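Salle Drotura : fiche de contrôle avant ouverture au public, avec remarques

Cycle cinéma fantastique, séance du mercredi, 20 h 30
Film : Keskin (version restaurée, paraît-il)
Jauge déclarée : 205 places
Contrôle commencé à 17 h, sans lumière de service dans le hall

Légende : C = conforme ; NC = non conforme ; AV = à vérifier de nouveau avant l'entrée du public ; SO = sans objet.

1. Accès et hall

1.1 Portes principales déverrouillées, vantaux libres : C
Le vantail gauche frotte toujours. On m'avait écrit qu'il était « réglé ». Il s'ouvre, je coche, mais j'aimerais savoir ce qui a été réglé.

1.2 Affichage de la jauge : NC
Le panneau indique 205. Le plan de salle au guichet en donne 4 de plus, les strapontins du fond, condamnés depuis la saison dernière. La billetterie les vend-elle encore ? Réponse obtenue : « normalement non ». Je demande un blocage dans le logiciel et une capture d'écran.

1.3 Signalétique d'avertissement du film : NC
Keskin comporte une longue séquence stroboscopique, la scène du grenier, où l'enfant voit revenir les morts. L'avertissement tient sur une feuille de petit format scotchée derrière la caisse. À cet endroit, seul le caissier peut la lire. À refaire en grand et à placer avant le contrôle des billets.

1.4 Sol du hall : C
Tapis plaqué, bords collés. Pour une fois.

2. Salle

2.1 Blocs de secours : AV
9 blocs sur le plan, tous allumés au test court. Le test d'autonomie est noté « fait » dans le registre, sans durée ni signature. Un test sans durée ne vaut pas grand-chose. À recommencer un jour sans séance.

2.2 Issues latérales : NC
Côté jardin, rien à dire. Côté cour, le décor promotionnel (fausse porte de grenier, deux mannequins drapés) empiète sur le dégagement. Le distributeur, Brilari, assure que l'ensemble est « conçu pour les salles ». Pas pour celle-ci. À déplacer dans le hall ou à démonter.

2.3 Réaction au feu des tissus du décor : NC
Procès-verbal demandé à Brilari, reçu : une brochure. On y parle beaucoup d'ambiance et pas du tout de classement. Tant que le document manque, les draps restent dans leur caisse. Le film saura faire peur sans eux, ou alors il y a un autre problème.

2.4 Fixation des fauteuils : AV
Rangs A à H contrôlés à la main. Au rang F, deux assises ont du jeu. Rubalise posée, resserrage prévu avant 20 h.

2.5 Nez de marche : C
Bandes lisibles dans le noir depuis l'allée centrale. Celle de la dernière marche se décolle à un angle, à surveiller.

2.6 Emplacements fauteuils roulants : C
Libres et accessibles. Quelqu'un y avait entreposé les affiches de la semaine suivante, je les ai fait retirer.

3. Cabine et son

3.1 Ventilation de la cabine : C
Filtre changé, l'ancien était encore dans la poubelle, je l'ai vu.

3.2 Niveau sonore : AV
L'exploitant annonce un réglage à 80 pour la bande-annonce comme pour le film. 80 quoi, mesuré où ? Personne en cabine n'a su me répondre. Le mixage de Keskin est connu pour ses silences suivis de coups brutaux, et c'est à peu près tout ce que le scénario propose en matière de frayeur. Faire une mesure au rang D pendant la scène de la cave, avec un appareil, et noter le chiffre avec son unité.

3.3 Coupure son et remontée des lumières sur alarme : C
Essai réalisé deux fois. La première a échoué, la seconde a fonctionné. Je mets conforme avec une réserve : refaire l'essai à 19 h 45. Si la coupure hésite encore, pas de séance.

3.4 Extincteur de cabine : C
Goupille en place, étiquette lisible.

4. Sanitaires

4.1 Propreté et sols : AV
Passage annoncé à 16 h, feuille d'émargement vide. À contrôler juste avant l'entrée du public, puis après la séance.

4.2 Cuvettes, réservoirs et commandes de chasse
Pour chaque poste : stabilité de la cuvette au sol, couvercle du réservoir bien assis, commande qui revient seule, absence de fuite au pied. Essayer chaque chasse deux fois. Le prestataire Treton coche ces lignes à l'avance, d'un seul trait vertical, ce qui m'a toujours laissé perplexe.
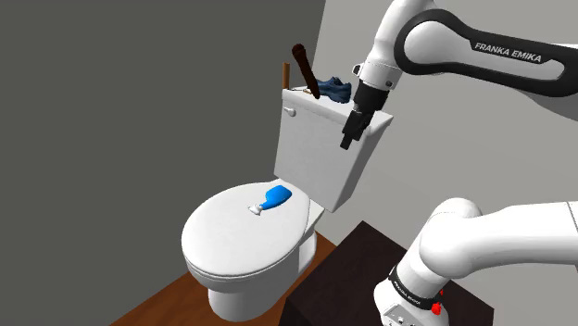 Point 4.2 : cuvette et réservoir, levier de chasse en haut à gauche de la face avant.

4.3 Résultat du contrôle des postes : NC
Chez les hommes, le poste du fond coule en continu. Treton l'avait déclaré réparé. Poste à fermer pour la soirée, avec une vraie affichette sur la porte.

4.4 Couvercles de réservoir dégagés : AV
Rappel pour l'équipe du soir : rien ne doit rester posé dessus pendant l'ouverture au public.

4.5 Éclairage sur détecteur : NC
La temporisation est trop courte, on se retrouve dans le noir au bout d'un instant. Un soir de film d'épouvante, certains trouveront cela drôle. Moi pas. À allonger avant la séance.

4.6 Audibilité de l'alarme dans les sanitaires : C
Entendue porte fermée, ventilation en marche.

5. Personnel

5.1 Consigne d'évacuation connue : AV
Interrogée à l'improviste, l'équipe d'accueil donne deux points de rassemblement différents. Le bon est le parking nord. À relire ensemble à 19 h 30.

5.2 Animation surprise : NC
J'apprends en fin de visite qu'un comédien masqué doit surgir dans l'allée pendant le générique. Ce n'était dans aucun dossier. Courir dans une salle obscure, presque 80 spectateurs déjà inscrits, des marches : refusé en l'état. Il peut attendre dans le hall, lumière allumée.

5.3 Trousse de secours : C
Complète, au guichet. Ciseaux à remettre dedans après usage.

Avis provisoire : ouverture possible si les points 1.2, 2.2, 2.3, 4.5 et 5.2 sont levés avant 20 h et si l'essai du 3.3 est concluant. Les levées se constatent sur place, pas par téléphone. Pour le 4.3, fermeture du poste acceptée ce soir, facture de réparation à joindre au prochain contrôle.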